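I bought the Wanico storage box in January, after a long search for something that could hold my sewing patterns and did not cost more than the patterns themselves. I now own two of them. I have used the first one almost every day for some weeks, so I think I can say something useful.

First, what I needed. I sew at home, mostly children's clothes and repairs for neighbors, and I have a collection of paper patterns that my mother-in-law, Hanneke Jacobs, started many years ago. She gave each pattern a number. The last number is 1087, but there are gaps, because she lent out many and not all of them returned. They are in envelopes of different sizes, and until this winter they lived in a plastic tub with a cracked lid. The tub was heavy and too deep. When I wanted one envelope, I had to take out half of the others, and the corners suffered.

I looked at three kinds of boxes. The Muno fabric cube is good for wool and for scraps, but the sides fall inward as soon as you take something out. The Aksoy archive box is very strong, I had one in my hands in the shop, but it is made for office paper and my large envelopes would have to lie flat. The Wanico was the cheapest of the three and it had the right depth.

## Setting it up

The box arrives flat. There is a paper with drawings and very few words, which I like, because translated instructions often confuse me more. You fold the long sides first, then the short sides, and then you push the tabs into the slots in the bottom. My husband Stijn did the first box and I did the second. He was faster, but he pushed one tab before the side was completely folded, and it has a small wrinkle there now. It does no harm, it is only not pretty.

My advice is to bend every fold line by hand before you begin. The lines are pressed in the factory, but not very deep. If you don't bend them first, the cardboard chooses its own line, a little beside the correct one, and then the tabs do not want to go in.

You need no tape and no glue. I did put a strip of paper tape inside under the bottom tabs of the second box, as this one stands on a high shelf and I did not want surprises on my head.

## Color and material 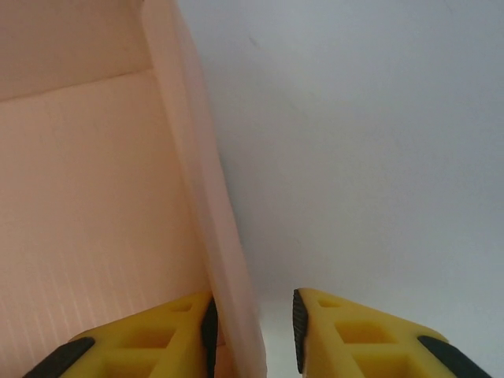
Color was the point where I hesitated longest. The shop also sells the box in gray and in dark green, and a dark color hides dirty fingers better. I still chose pink, and I am glad, because it is a quiet pink that goes a little toward peach, and against a white surface it looks calm and not like something from a toy shop. The cardboard is matte and feels like paper, without a shiny layer. In some light you also notice fine stripes in it, close together, from the ribs of the cardboard. My friend finds this cheap. I find it nice, it shows what the thing is made of.

The matte surface has a bad side too. You cannot wash it. I had a drop of tea on the lid of the first box and I wiped it with a damp cloth, and now there is a spot that is a bit rougher than the rest. Since then I only use a dry brush. If you want a box for the bathroom or for under the kitchen sink, please take plastic.

## In daily use

The envelopes stand upright, in the order of the numbers, with pieces of stiff card between them as dividers. The dividers do not come with the box. I cut them from old calendars, and I let them stick out a little at the top so I can write on them: babies, trousers, coats, costumes. For me this is the biggest improvement. I can look through the patterns with one finger, like in an old library.

The walls are not thick. When the box is full, they help each other and everything stays straight. When it is half empty, the long walls move a little when you press on them, and the envelopes begin to lean and slide down. I solved this with a rolled towel in the empty part. A better solution would be one fixed divider in the middle, and I wrote this to the shop, but I have not received an answer yet.

There are no handles. I carry the box with both arms under the bottom, and that works well for paper. I would not lift it by the upper edge of the walls, especially when it is full. Stijn tried this with the second box, and one corner opened a bit. We pushed the tab back and it has held until now.

The lid is loose, so it goes completely off and needs its own place on the table. In a small room this is annoying. I put it upside down next to the machine and use it for pins and chalk while I work, and in the evening I have to empty it again before I can close the box. Some evenings I am lazy and then the box stays open.

One warning about the weight. Paper is heavier than it looks. I would not stack more than two full boxes. The lid of the lower one already bends a little in the middle under the weight of the other, and that is why mine now stand next to each other.

## Compared with the Clendar

A reader of my earlier piece about thread racks asked me about the Clendar box, so I borrowed one for a weekend. It is also cardboard, with metal corners and a small frame for a label. It is stiffer, and the lid closes more tightly. It also costs more than double, and my largest envelopes did not fit without bending. For photographs or letters I would choose the Clendar. For patterns I stay with the Wanico.

## Good and less good

Good:

- the depth is right for large pattern envelopes
- no tape or glue needed
- soft color, no strong smell when I unpacked it
- it folds flat again if you do not need it (I tried it once, the tabs survived)

Less good:

- thin walls when the box is half empty
- no handles and no divider
- water leaves a mark

I give it four stars out of five. I will buy a third one for the patterns that are still at Hanneke's house, if she agrees to let them go. She says she wants to look through them first, and she has been saying this since Christmas.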